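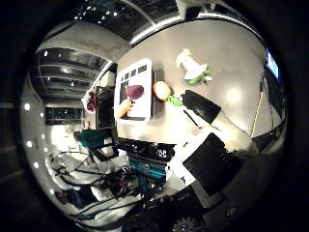

I bought the Plurton play vegetable set in March, after I had compared it with the cheaper Kurkach one for two weeks. I wanted soft toys which children can sort, carry and "cook". The eggplant was for me the reason to choose it. It has a shiny purple skin and it looks very good in a white tray next to the orange carrot. My carrot is longer than I expected, so please measure your tray before you order.

The colors are well chosen. The fruit is a soft peach-orange, and I still cannot decide if it is a peach or an apricot. The booklet says only "fruit". The children do not mind this, they call it everything.
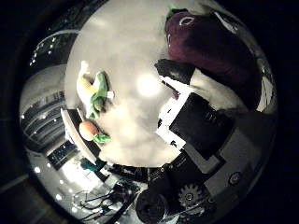 Corn with its green husk, the peach-orange fruit and the plush eggplant.

The corn is my second favorite. The kernels are pale yellow, more pale than on the shop page, and the husk leaves are bright green. I have washed the eggplant by hand two times and it kept its shine. The booklet advises not to use the dryer and I followed this.

What I like less is the price. I paid $64, and for this money I expected a storage bag. Also the smell from the package was strong on the first day. After one night by the open window it was gone.
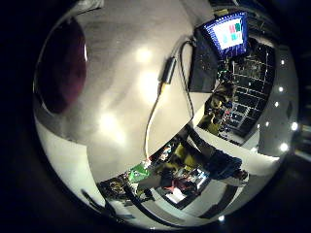
Is it worth the money?

For a group of children I say yes. For one child at home, the smaller Figueroa set can be enough. I give four stars from five.

Filed under: Toys & Pretend Play > Soft Food
493 shares | 2 comments

purnside_mom: Thank you, very useful. Does the corn husk come off?

Reply from the author: No, on mine it is sewn on. I pulled quite hard to check.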